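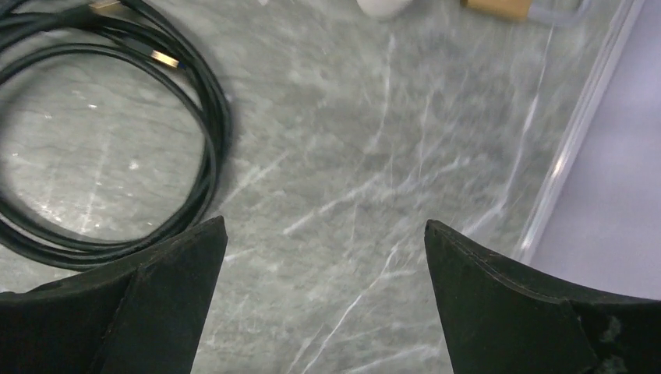 Trommont, October

Marble and marble-look tops: what I do to keep them nice

When we moved into the flat in Trommont, the kitchen came with a gray marble counter and I was a little afraid of it. I had only known tiles before. In the first month I put down a cut lemon and went to answer the door, and when I came back there was a dull ring that is still there today. So I started to ask people and to write down what they told me. These are my notes, put in some order.

First find out what you have

Many tops with a marble pattern are not stone. Look under the front edge, where the maker did not polish. Stone is cold to the hand, also in summer, and the veins usually go through the edge. With a printed surface the pattern often stops at the edge or repeats itself after some distance. If you rent, ask the owner before you try anything stronger than soap.

The advice on acid and sealing is only for real stone. The advice on daily cleaning is good for both.

Every day

Warm water, one drop of dish soap, a soft cloth. Wipe, then wipe again with clean water, then dry with a towel. I skipped the drying for a long time and always had a gray film that I took for dirt. It was soap and lime from our water, which is very hard here.

Do not use the green side of the sponge. Do not use powder cleaners. A glass cleaner with vinegar is also bad for marble, and my neighbor ruined the shine on her bathroom shelf with it in one winter.

Crumbs and sugar should be brushed away before you wipe. Sugar under a wet cloth works like fine sandpaper.

Acid

Lemon, vinegar, wine, tomato, yogurt, cola. They do not stain the marble so much as eat it a little, and the mark looks like a water spot that never dries. Wipe at once. I keep a big wooden board next to the stove and all the cutting happens there, also for one small tomato.

Small etch marks can be made softer with marble polishing powder and a damp felt pad. I used the one from Potgieter, it cost 265 and the box will last me for years. Work in small circles, keep the powder wet, and stop to look often. On a matte top do not do this, you will get a shiny spot that is worse than the mark.

Oil stains

These look darker than the stone. Anil Pinto, who repaired our window sills, taught me the paste. Mix baking soda with water until it is thick like peanut butter. Put it on the stain as thick as a finger, cover with plastic film, tape the sides and leave it one day. Then take off the film and let the paste dry completely before you lift it with a plastic scraper. My olive oil stain needed three rounds. After the first I thought it was useless, but when it dried fully it was a bit lighter.

Do not put this paste on a printed top. There the oil stays on the surface and dish soap is enough.

Testing the seal

Drop a spoon of water on the stone and wait fifteen minutes. If the spot under it becomes dark, the stone is drinking and you need to seal again. If the water sits there like a bead, leave it alone. Too much sealer makes sticky streaks, I know this from my own kitchen.

To seal: clean the top in the evening and let it dry all night. Put the sealer on with a white cotton cloth, wait as long as the bottle says, and rub off everything that is left. Open the window. I bought the small Gandard bottle and used less than half.

Hot pots

Stone can take heat better than a printed surface, but a sudden change is not good for it, and near the sink cut-out it can crack. Use a trivet. On laminate a hot pan can leave a bubble, and I do not know any way to repair that.

Chips and scratches

For a small chip at the edge there are filling kits with clear resin and colors to mix. Mix a little darker than you think — mine dried too light and I had to scrape it out again. For a crack that goes from front to back, call somebody. The shop in Zastbridge asked 437 for one corner, and a new top would have been up to 4,000 with the cutting, so we paid for the corner.

What readers wrote to me

Nosipho Nel rolls pastry directly on her marble and cleans it afterward with a dough scraper and a barely damp cloth. She says flour and much water make glue in the seam by the wall, and she is right, I have now the same problem behind my toaster. An old soft toothbrush helps.

Another reader asked about rust from a can. I have tried two things and neither worked well, so if you have a method for rust on light stone, please write to me and I will add it to the page.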